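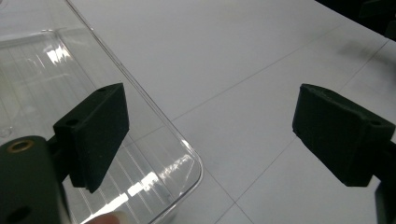
Nidstead Community Hall
Fire and electrical walk-through, October
Form 2 of 2: main room, kitchen, rear corridor

Each line is marked OK, FIX or ASK. ASK means I was told something and have not seen it for myself.

1. Rear exit opens fully from inside: FIX
Sticks at the bottom. Last year's sheet says "eased." I doubt a plane ever touched it.

2. Exit route clear: OK
Clear at 15 minutes' notice, anyway. I would like to see it on a bingo night.

3. Emergency lights, full discharge test: ASK
The log shows a pass every month in the same pen and the same handwriting slant. I want to watch the next one.

4. Extinguishers: FIX
Kitchen unit (Katsaros) has its pin and seal, but the gauge is at the low end of green. The tag on the corridor unit is blank on the back.

5. Heater clearance, 24 inches: FIX
Stacked chairs again. The sign on the wall has been there for years and has moved no chairs that I know of.

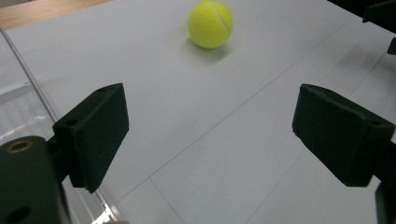 6. Extension cords: FIX
One cord feeding the urn and the warming tray together. The "temporary" label on it has faded. Remove it, don't relabel it.

7. Breaker panel: ASK
Trurkden says the directory was updated after the kitchen work. Switch 15 is marked "spare" and turns off the restroom fan.

8. Smoke alarms: OK
All sounded on the test button. That proves the horn works and not a lot more. Ido quoted 600 for replacements, with no model listed. Get that in writing first.

9. Posted occupancy limit: FIX
Notice is behind the coat rack.

Recheck items 1, 4, 5, 6 and 9 before the next booking. Items 3 and 7 stay open until I have stood there and watched.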